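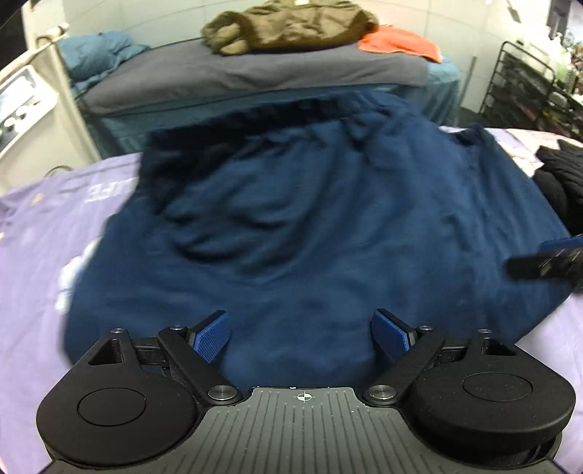 Hondo hand grippers, blue pads, reaching toward the navy garment. Lavender sheet underneath.

# Hondo hand-held gripper, pair

Sold as a pair (left + right). Also single, see bottom. Pads are a seperate line on the order form, pick one set or you get blue.

Page last changed January 22, 2026. Prices on request until the new list is done, email Cathal.

## What it is

Two-finger gripper you hold and squeeze. Trigger closes both fingers together, spring opens them again. Camera sits on top looking down over the fingers so both pads stay in view the whole stroke. Small crosshair target on the centre plate, for lining the view up before you start.

Same fingers bolt onto the Bednarek arm wrist. So whatever you pick up by hand, the arm picks up with the same pads, same opening, same angle.

## In the box

- left and right gripper
- two camera mounts (cameras not included, see below)
- one set of pads, fitted
- hex key, spare screws in a bag
- charging lead, the forked one
- setup card. Read the card. The opening has to be zeroed before first use and it only takes a minute

## Pads

Three kinds at the moment.

**Blue, textured.** Standard. Good on cloth, cardboard, most plastic. What we use for clothes and bedding. Picks up lint, wipe with a damp cloth, no solvents.

**Grey, smooth.** For glossy things and glass. Poor on knits, slides off.

**Clernov soft pad.** Bought in, fits our finger with the thin plate. Very grippy, wears fastest of the lot. Nice on thin cotton. We don't stock many, ask first.

All swap with the small hex key. Don't overtighten, the thread is in plastic.

## Cloth trial, notes from Seraina

We get asked about laundry more than anything so Seraina Sutter ran the pads on clothes and bedding, by hand first and then on the arm. Her notes, tidied a bit:

- Blue: best all round. Takes a fold edge on heavy fabric first go most of the time. Sometimes grabs two layers when you only want the top one. Come in flatter and it's better.
- Grey: gave up on it for knitwear. Fine on a waterproof.
- Clernov: the only one I'd trust for a single layer of thin sheet. Tore a corner on the left pad after 50 picks. Right pad still ok.
- Big dark things are harder than small ones. Camera loses the folds. Put something pale under it or turn the lamp up.
- Two hands. Don't try a big garment with one, you end up chasing it round the bed.
- Fast shaking out blurs the video whatever you set. Slow down for the bit you care about.
- Hand to arm: same pads, nearly same results on the thick stuff. Arm worse on sheets. Think it's the approach speed not the pad but haven't proved it.

No table of scores, the clothes weren't the same for every pad. Seraina will redo it properly with one set of garments, she started sorting those in November and it's still on the list.

## Against the Bromlow gripper

People ask. We own one, so:

- Bromlow opens wider. If you do boxes, buy the Bromlow, really
- ours is easier on the wrist over a long session, the weight sits further back
- Bromlow pads are glued. Ours are screwed. Matters if you wear them out on cloth
- their trigger is stiffer. Cathal prefers it, Seraina doesn't
- their camera mount is fixed, ours tilts

## Cameras

Mount takes any small camera with the standard base screw. Wide lens wanted, otherwise you lose the fingertips when fully open. Lock exposure before you start. Auto exposure hunts badly when you go from a white sheet to a black jumper.

Tilt has click stops. Use the same stop on both hands and write it down. Mixing them has cost us a whole afternoon of recordings.

## Battery and care

- roughly 4 hours on a charge, less with the light on
- wipe pads after each session
- check the linkage screws weekly. They do work loose. If a finger feels sloppy that's why
- drop of light oil on the pivots, not on the pads!
- re-zero after any pad change

## Known problems

- left unit on early pairs beeps when fully open. Harmless, firmware 8 fixes it
- spare screw bag sometimes has the long ones for the Bednarek plate in it. Don't force them. Tell us and we'll post the right ones
- trigger can stick if it's been stored somewhere cold. Work it a few times

## Ordering

Pair, single left, single right, pads by the set, wrist plate for the arm. Lead time 2 weeks for pairs, pads usualy go out next day. Clernov pads, depends on them.

Loan pair available for trials, you pay the postage both ways. Say what you'll be picking up and we'll put the right pads on before it goes. Include a backup set if it's cloth.

Questions about pads and cloth to Seraina, orders and everything else to Cathal Cronin. Repairs go to Cathal too, please put your name in the box with it.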